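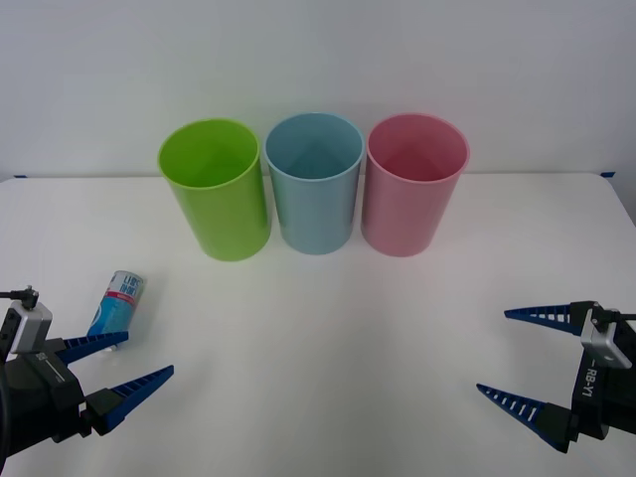 **Summary.** The nightly stock import from Nuvamon to the Lekota storefront completes with a status of "Success" but does not load the full file. Items that appear late in the file keep the stock figures of the last complete import, and customers can place orders for goods that are no longer held. The fault is easiest to follow on products sold in more than one color. The plain plastic cup, stocked in lime green, light blue and pink, has a separate stock line for each color, and all of those lines fall in the part of the file that is not being read. Staff at the Tunenia store reported the cup first, and the ticket was originally filed as a color display problem. It has been retitled.

**Ticket title:** Nightly stock import ends early without error
**Previous title:** Wrong color shown as available on product page
**Opened:** 3 December 2023
**Requesting unit:** Store Operations, Tunenia
**Assigned to:** Sipho Xaba, Retail Systems Support
**Priority:** High
**Status:** Resolved, under observation

## Systems involved

- Nuvamon, inventory system. Source of the stock file.
- Nidora, transfer service. Collects the file and passes it to the storefront.
- Lekota, online storefront. Receives the file and updates the product pages.

The store registers read from Nuvamon directly and are not affected.

## Initial report

The store stated that the product page offered the pink cup for immediate pickup when the shelf and the stockroom held none. Two customer orders had been accepted on that basis. Both customers were contacted by the store and offered another color or a refund. One accepted the light blue cup. The second requested a refund, and the payment was returned in full.

The store manager attempted to correct the figure by hand in Lekota. The correction was accepted and remained visible for the rest of the day. It was then replaced the following morning by an older figure, which led the store to believe that the import was running normally and that the source data was at fault.

## Investigation

### Step 1. Source data

The stock lines for the cup were checked in Nuvamon against the shelf count supplied by the store. All lines agreed. No adjustment had been made to these items other than ordinary sales and one delivery. The source data was ruled out.

### Step 2. Color mapping

Because the report concerned color, the mapping table in Lekota was reviewed next. Each color name in Nuvamon must match one entry in the table, including capital letters. The entries for the cup were correct. Several unrelated entries were found to be duplicates left over from an earlier seasonal range. They have no effect on current products and were left in place until the fault was closed, so that only one change would be under test at a time.

### Step 3. File size and line count

The file produced by Nuvamon contained 3,056 lines. The receiving log in Lekota recorded 1,621 lines. The transfer log in Nidora recorded the same file size at both ends, and the checksums matched. The full file had therefore arrived at the storefront, and the loss occurred while it was being read.

The same two counts were compared for the previous night. The pattern was the same: a complete file delivered, a partial file read, and a status of "Success."

### Step 4. Manual run

The import was started by hand outside business hours. It stopped at the same line. A second run with verbose logging turned on also stopped at that line and produced no warning. The only unusual entry was a note that the final record had been "truncated to maximum field length." This note is written at the information level and does not trigger an alert.

### Step 5. Contents of the file at the stopping point

The next line in the file belonged to a picture hanging strip that had been added to the catalog shortly before the fault began. Its description had been typed as a quotation mark, the words "Easy Hang," and a size in inches using a second and a third quotation mark. The number of quotation marks in the description was odd.

Lekota treats a quotation mark as the start or end of a text field. With the marks unpaired, the reader took everything after the last one, including all remaining lines, to be part of a single description. It then shortened that description to the permitted length, discarded the rest, and reported that the file had been read to the end. In a narrow sense this was correct.

### Step 6. Confirmation

A copy of the file was made with the description changed to plain wording ("Easy Hang strip, 12 inch"). The copy was loaded into the Lekota test site. All 3,056 lines were read. The original file was then loaded into the same test site without changes, and the fault returned.
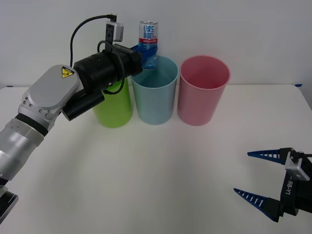
## Cause

An unpaired quotation mark in one product description caused the storefront to read the rest of the stock file as text. Nuvamon is expected to protect quotation marks when it writes the file. The setting that does so ("Escape text qualifiers") was found to be off. The change history shows that it was turned off when the export template was copied for a new store, as the copy did not carry over settings that differ from the system default.

The return of old figures after a manual correction has a separate explanation. When Lekota does not find an item in the night's file, it restores that item from its last complete import. This is documented behavior and is intended to protect against accidental removal of products.

## Corrective action

1. The description of the hanging strip was corrected in Nuvamon.
2. The setting "Escape text qualifiers" was turned on in the export template.
3. A full import was run by hand, and the line counts in all three systems were compared and found equal.
4. Store Operations checked a sample of 12 items against the shelf, including every color of the cup. All were correct.
5. The hanging strip's original description was restored in the test site only, and an import was run with the new setting in place. The full file was read.

## Preventive action

- Nidora now counts the lines in the file before delivery and requests the count of lines read from Lekota afterward. If the counts differ, the import is marked "Failed" and Retail Systems Support is paged.
- The product entry guide has been amended. Sizes are to be written with the word "inch" - the quotation mark is no longer permitted in descriptions.
- The procedure for copying export templates now includes a comparison of settings between the original and the copy. Completion is to be recorded in the change log by the person making the copy.
- A request has been filed with the storefront vendor to raise the truncation note from information level to warning level. No date has been given for this change.

## Notes for store staff

Manual corrections made to stock figures in Lekota while the fault was active have been overwritten by the full import. They do not need to be entered again. If a product page shows a figure that does not match the shelf, staff should check the item at the register first. Where the register and the shelf agree, a new ticket should be opened under "Storefront stock" with the item number and the color, and the figure on the product page should be left unchanged until support has recorded it.

## Outstanding items

- Removal of duplicate entries in the color mapping table. Assigned to Sipho Xaba. Planned for the regular December maintenance window.
- Review of existing descriptions for quotation marks. Assigned to Store Operations.
- Vendor response on the log level request. Open.

The ticket will remain under observation until the mapping table cleanup is complete, and will then be closed by Retail Systems Support.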